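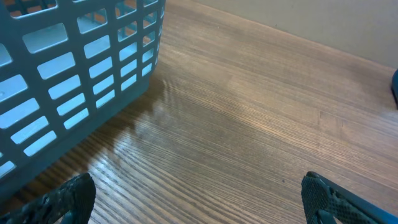

Kelechi Jibrin wants to know why we keep blaming the grasp planner when the rim approach has not been retuned since the basket task was added. Fair point, so the afternoon went to the approach.

October, 14:20. Student manipulation project, basket task, wrist view.

Setup: basket on the wood table, wall behind. Gripper open to full width before each approach. Controller on the Grulau branch, Listine for logging. Lights left as they were this morning.

Segmentation first. The varnish glare next to the basket is bright enough to wash out the grain, and the basket's reflection sits inside it as a darker smear. The mask treats the smear as more basket and the bottom edge comes out too low. Raised the edge threshold from 16 to 40. Bottom edge now follows the real contact line on most logged images, still wanders near the left corner. At 40 we start losing the thin bars between slots, but the approach only uses the rim and one vertical corner, so I left it.

Depth: the slots are the other problem. Points go through the openings and land on the far wall of the basket, and the plane fit for the near side ends up somewhere between the two. Van der Merwe filter on, window 5. Better. Not good.

Ran the replay set overnight settings, no arm motion: 1,709 images, of which 501 were rejected for a bad rim fit. Did not split the rejects by cause. Should have, will add a column.

Approach: moved the pre-grasp point up and toward the wall side, where the table is lit more evenly. Wrist yaw limit unchanged. Finger pads unchanged – do not swap them until the threshold question is closed, or we will be comparing two things at once.

Skovus calibration file: two copies on the shared drive with the same name. The one in the project folder is current. Renamed the other with _old.

To do
– reject column (glare / slots / other)
– repeat replay at threshold 28
– matte sheet under the basket, same poses, compare masks
– Kelechi to send rim offsets from the earlier branch

Stopped 17:45, arm parked, log saved.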